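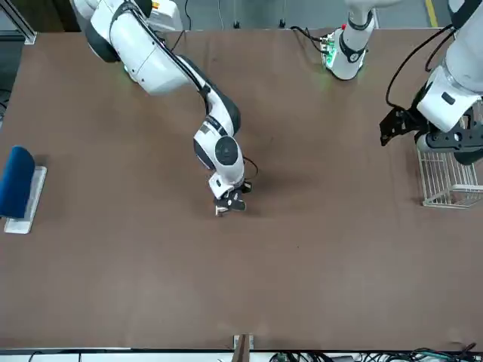 The two-arm bench at Bevan, with the wire basket at right.

Laine Navickas has spent most of May swapping grippers. She runs the test bench at Bevan, where two makes of parallel gripper, the Borkik and the Osano, are being compared before the company orders any for its packing line.

"We wanted the same job done the same way by both," she says. "Pick a part off the table, put it in the basket, go back. If you change the job halfway through, you can't compare anything."

Each gripper got 252 picks per session, over 13 sessions. The Borkik dropped fewer parts. The Osano closed faster and was easier to mount, and Navickas says she went back and forth on which she liked better.

"The Borkik has a stiffer finger. With small parts I trust it more. But it took me most of a morning to get the offset right, and then I had to do it again after we changed the finger plates."

Cables gave her more trouble than the grippers did. On the first day a loop at the wrist kept catching when the arm turned back toward its base. She rerouted it twice and finally slowed the last joint down.

Ott Dambrauskienė, who wrote the control software, was more interested in the controllers. The bench started on a Flusen unit and later moved to an older one the lab already owned.

"The Flusen was fine with one arm," Dambrauskienė says. "With two arms we saw delays on the second. They were small, but you could find them in the log."

Was the basket a hard target? "The rim is," Navickas says. "The wires are thin and our depth camera doesn't always pick them up. We ended up typing in the height by hand."

The next round will run to 3000 picks on the Borkik alone. Navickas wants to see how the finger pads wear before anyone signs an order.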